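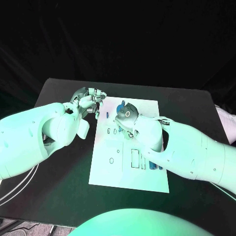

A white sheet on a dark tabletop.

Compressed Air Lines: Care and Maintenance Tips for the Small Shop

Pluvorine supplies hose, couplings, filters and drains for compressed air systems of all sizes. The following tips are intended for customers who maintain their own lines. They apply to rubber and hybrid hose and to rigid pipe runs, and they assume a working pressure of 100 psi unless otherwise stated. Always follow the instructions supplied with your compressor where they differ from this page.

Before You Begin

Switch off the compressor, close the tank valve and bleed the line completely. Confirm that the gauge reads zero before loosening any fitting. Safety glasses are to be worn at all times, including when checking for leaks on a line that will be opened later.

Draining Water

Water collects in the tank and at every low point in the pipe. The tank should be drained at the end of each working day by opening the valve at the bottom until only air comes out. Place a shallow pan under the valve, as the water usually carries some oil and should not be allowed to run into a floor drain. Customers who find daily draining inconvenient may fit the Ovo automatic drain, which threads directly into the existing port on most upright tanks. The screen inside the drain should be removed and rinsed every 3 months, and more often where the tank is old and sheds rust.

Pipe runs should slope away from the compressor. Take each drop from the top of the main pipe, not the bottom, and carry it down past the outlet to a short drip leg with its own valve.

Finding Leaks

Leaks are easiest to find when the shop is quiet. Bring the system to full pressure, shut off the compressor and note the gauge reading. Return after thirty minutes. If the reading has fallen noticeably, brush a mixture of dish soap and water onto each joint in turn and watch for bubbles. Check the following:

Quick couplings, at both the sleeve and the threads
Hose ends at the crimp or clamp
Regulator body and bowl
Drain valves
Gauge ports and unused outlets

Mark each leaking joint with chalk and complete the full inspection before making repairs.

Cleaning and Resealing Fittings

Threaded fittings should be taken apart and cleaned whenever they are disturbed. Remove all old tape or sealant with a brass brush, and inspect the threads for flat spots. Wrap new tape in the direction of the threads, starting one thread back from the end so that no loose strands enter the line. Baluyot thread sealant may be used in place of tape on rigid pipe, but it is not recommended for fittings that are removed often.
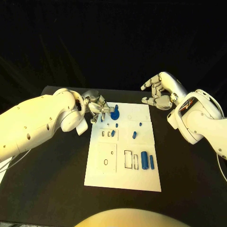 Couplings contain small springs, washers and seals that are easily lost during service. Take apart one coupling at a time and set out the parts in the order in which they were removed. A plain surface in a contrasting color is a great help; a black rubber seal, for example, will stand out at a glance on a light surface. Wipe each part with a lint-free cloth and replace any seal that is cracked, flattened or sticky. Apply a light film of silicone grease before reassembly.

Replacing Filter Elements

The Volter line filter is offered with two elements. The standard element is rated for 400 hours of use and the pleated element for 900 hours. These figures apply to clean, dry indoor locations, and elements in sanding or blasting areas will need attention sooner. Do not attempt to wash a used element. When fitting a new one, check that the bowl seal is seated in its groove and tighten the bowl by hand only.

Storing Hose

Coil hose loosely on a wide hanger or reel. A single nail or narrow hook will kink the hose over time. Keep it off the floor and out of direct sun, and release the pressure before coiling. Hose that shows cord through the outer cover should be taken out of service and cut up before disposal so that it is not used again by mistake.

Ordering Parts

Please have the thread size, body size and coupling style at hand when ordering. If the style is not known, a clear photograph of the plug beside a ruler may be sent with the order form.

Page last revised 08/06/2023.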